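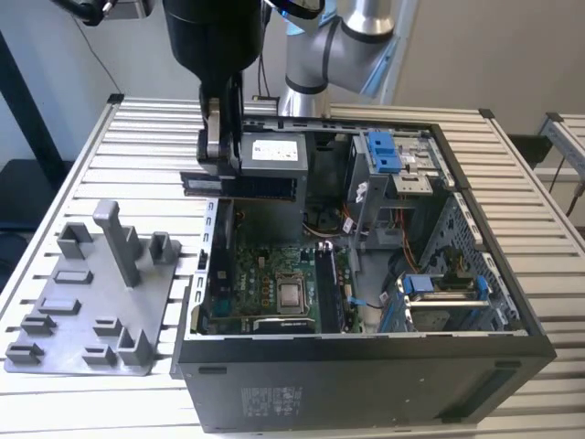

Memory module task at the Vernen workshop, Kernenwood.

Vernen is looking for operators and paid participants — computer disassembly by robot arm

Place of work: Kernenwood (on site only)
Start: as soon as possible, first group closes 2023-08-31
Contract: part time, fixed term, with possibility to extend

Who we are

Vernen is a small company of 23 people in Kernenwood. We work on the taking apart of old office computers, so that the good parts can be used again. Our project with the name Lei tries to teach a robot arm to do this from examples given by people. The learning system needs many examples of the same work, done by different hands, and for this we need you.

What the work is

You sit or stand at one of our stations and guide a robot arm with a two-finger gripper through short tasks inside an open desktop computer. One task is called one example. It begins when you press the start pedal and it ends when the part is put down in its place, or when you decide that the attempt has failed. The tasks at this moment are:

— memory modules, taking out and putting in
— cables and small connectors
— drives and their latches
— expansion cards (from the second month)

Until the end of June we collected 3,730 examples of the memory task. This is a good beginning, but most of them come from the same few colleagues, and the system has learned their habits together with the task. We wish to have more variety in how people approach the part, how fast they move and how they correct themselves. Please do not worry if your first attempts are slow. We keep failed attempts also and they are marked as such in Fistport, our program for recording and sorting.

After each block you will spend a short time in Fistport. There you watch your own examples again, give them a mark and write one line if something was unusual, for instance that the part slipped or a latch was stiff. We ask that this line is written in full words. Short forms have given us much trouble in the past.

Two ways to take part

Operator: three or four half days each week, with employment contract. You will also prepare the computers, change the fixtures and help new participants with their first session.

Participant: single sessions of three hours, at least four sessions in total. The target for one participant is 700 examples over the whole period. Those who come to the target receive a bonus, but the sessions are paid by the hour in every case.

What we expect

— You are 18 years or older and can work with calm hands for a longer time
— You see well at near distance, with or without glasses
— You read and write simple English
— You come on time, as the stations are shared
— For operators only: you have opened a desktop computer before and know the names of the main parts

Experience with robots is not needed. Left-handed persons are very welcome, we have too few of them until now.

What we offer

— One full day of training, paid
— A break of 15 minutes after each hour at the station
— Travel costs inside the region
— Coffee, tea and a warm lunch on half days which go over noon

Data and privacy

We record the movements of the arm, the pictures from the cameras at the station and your marks in Fistport. Your name is stored apart from the examples, under a number. You may ask us to delete your examples until the moment when a training set is closed.

How to apply

Please send a short letter and, for operators, a CV to the Lei project office at Vernen, or bring it to room 201, second floor. Write which of the two ways you prefer and which hours are possible for you. We answer every letter within ten working days — if you have heard nothing after this time, please ask again.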